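The kitchen that never needs wiping

My tea has gone cold again and I blame Redeck. I sat down after lunch to have a quick look at their practice kitchen, the one you rent by the month so that your robot can learn its way round a home without smashing one, and the next time I looked up it was dark outside. November will do that to you, but still.

If you haven't come across it, Redeck is a kit that lives entirely on your computer. You pick a room, you pick an arm and a gripper, you tell it what you'd like picked up, and off it goes. There are 16 rooms in the basic pack (six of them kitchens, which tells you what people want robots for) and a box of household bits and bobs to fill them with. You can drive the arm yourself with a game controller, or load in whatever clever program you've been training and see how it copes.

I am not a clever-program person. I drove it myself, badly, for most of a week.

The set-up was kinder than I expected. I'd tried the Skesano package last year and spent two evenings shouting at a licence file, so I had biscuits ready. Redeck took 16 minutes from download to moving arm, on a desktop that cost me 836 pounds a few years back and has never been what you'd call quick. The fans did get a bit excited in the bigger rooms, mind.

Then you choose your view. There's a wide one from the ceiling, one from the doorway, and the one I ended up loving, which sits on the wrist and looks out past the fingers. It's terribly odd at first! You lose all sense of where the floor is, and I drove straight into a cupboard more than once. By the second day, though, I'd stopped using the others. 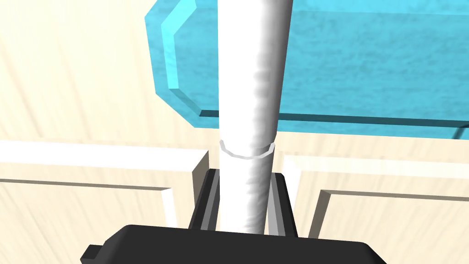

The wrist view in one of Redeck's kitchens, with a tall white cylinder held between the fingers.

Long thin things are where the kit earns its money, I think. Grab a block and you've got it or you haven't. Grab something tall and there's a lean to worry about, and the top of it wandering off well out of your sight while you fret over the bottom. I knocked things into cabinet doors all afternoon and felt my driving get better for it.

I rang Driss Benjelloun, who looks after the kitchens at Redeck, to moan about the lean. He was very cheerful about it. "People send us messages saying the grip is too fussy," he told me. "Then they try the same job on a real arm and send us another message." He also let me in on a setting I'd missed, tucked away under the gripper menu, which lets you change how much the fingers squeeze. I'd been doing everything on the factory setting like a lemon.

So what don't I like? The look of the place, for one. The pale wood grain is laid on everything with a trowel, and that blue see-through panel over the worktop is nothing I've ever met in a kitchen. You can swap the colours and finishes, and you should, or your robot may grow up thinking all kitchens look like this. The swapping is slow, too: one surface at a time, with a little pause after each. Thambiah's rival kit shuffles the lot with one button, and I missed that button badly.

The sounds are dreadful as well. Every knock is the same knock. I turned them off.

And then there's the price. The home plan is 16 pounds a month, fair enough for what you get, but saving your runs so you can use them for training is an extra, and that's a one-off 400. I went back and read the page twice. Driss says the smaller teams mostly share one, and the Nondton robotics club, where I go to be beaten at things by teenagers, has been talking about doing just that. For one person at a kitchen table it's a lot to swallow.

Would I keep paying? The home plan, yes, at least through the winter. I've got a shelf in the second kitchen I still can't reach without bashing my elbow (the arm's elbow, I should say, though you do start to feel it), and I'm not letting it go until I've managed it. The saving extra can wait until the club has made up its mind.

Redeck runs on Windows and Linux, and there's a free trial with one room. Pick a kitchen.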